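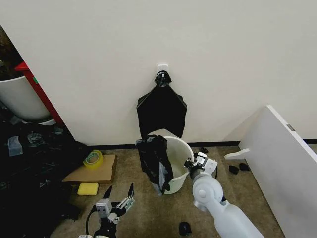 Not sold on the whole "hang your trash bags on a stick-on hook" thing. It's a little white square and some glue. On a wall. Over carpet.

The Koller pack says 2 minutes to set up. Fine. How long does it hold, though? Doesn't say.

Also, who needs a hook when there's a bucket? Drape a bag over the side, done. Cost me zero.

Giving it until June. If the paint peels I'm going back to the drawer.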